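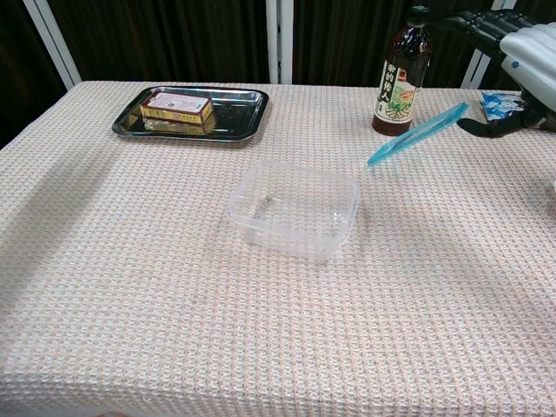
A Sevus cell set for a tray task, with the tray, container and bottle on the table and the robot hand at the right.

Sevus publishes its bench procedure for hand cells

8 May 2020 – Sevus has released the full set-up and care procedure it uses for its table-top handling cells, the small curtained stations where a robot hand works with household and pharmacy goods. The document covers one cell from bare posts to first run, and then the checks and repairs that keep it in use. It can be had free of charge by anyone who runs a Sevus cell or is building something like it.

The procedure was written by Thaddeus Van Dusen, who looks after the cells at the company's Gralleo workshop. It replaces a folder of separate notes that had grown since the first cell was put together.

"The notes were right, but you had to know which one to read first," said Van Dusen. "A new technician could fit a finger perfectly well and then lose the afternoon to a cable that was clipped in the wrong place. I wanted one order of work that starts with the table and ends with the log sheet."

The first part deals with the cell itself. The table is levelled and locked before the posts are checked for play. A dark curtain is hung behind the work area, clear of the table edge, and the cloth is pulled flat and fixed underneath. A patterned cloth is allowed, provided the same cloth stays on for the whole of a run. If it is changed, the table height is measured again at four corners and entered in the cell file. A thick weave can raise the surface enough for a fingertip to touch down early.

Objects are then put out by hand. The procedure asks for a mix of surfaces: polished metal, clear plastic, dark glass and printed card. Polished trays and clear containers get a page of their own, as both can upset the depth readings. Technicians are told to turn the nearest lamp before they touch any settings, and to write down where it ended up.

The second part is about the hand. Each finger is moved through its full travel with nothing on the table, first slowly and then at working speed. The thumb is checked last, against each finger in turn. A joint that lags is cleaned and tried again. If it still lags, the tendon tension is reset using the gauge supplied with the cell, and the finger is swapped only when that fails. A finger swap takes 22 minutes by the written method, including the travel check afterwards.

Wrist housings are wiped down after every session and opened once every 24 sessions. The seals are looked at, the two connectors are reseated, and any dust is taken out with a soft brush. Compressed air is not to be used inside the housing.

The third part lists faults. Van Dusen went through 1,663 entries in the workshop log, kept up to the end of December, and sorted them into 63 fault types. Each has a short entry giving the sign, the likely cause, the first thing to try and the point at which to stop and call for help. Slipping fingertip pads are the most common. Loose wrist connectors come next, followed by a hand that homes correctly but then closes to one side of the object.

That last fault used to be treated as a calibration problem. The log showed that in most cases the wrist clamp had worked loose, and the procedure now has the clamp checked first. Recalibrating with a loose clamp hides the fault for a few runs and makes it harder to find later.

Miranda, the company's cell control software, has been updated to match. Its maintenance screen now follows the same step numbers as the printed procedure, and it will not start a run until the travel check has been signed off. Cells on the older release can still be run from the printed sheets.

Lumness, which supplies the lamps and posts for the cells, has agreed to stock the clamp screws and post feet named in the parts list. Fingertip pads, tendons and connectors are ordered from Sevus as before.

The procedure will be revised as new faults are logged – users can send in their own entries on the blank form at the back. Reports should give the cell number, the hand fitted and the last step completed before the fault appeared.

Printed copies are posted with every new cell. Existing users can ask for one through the Sevus service desk, which will also take questions about parts and the Miranda update.

About Sevus
Sevus builds and services table-top handling cells for laboratories and training centres. Its workshop at Gralleo carries out assembly, repair and technician training.

Ends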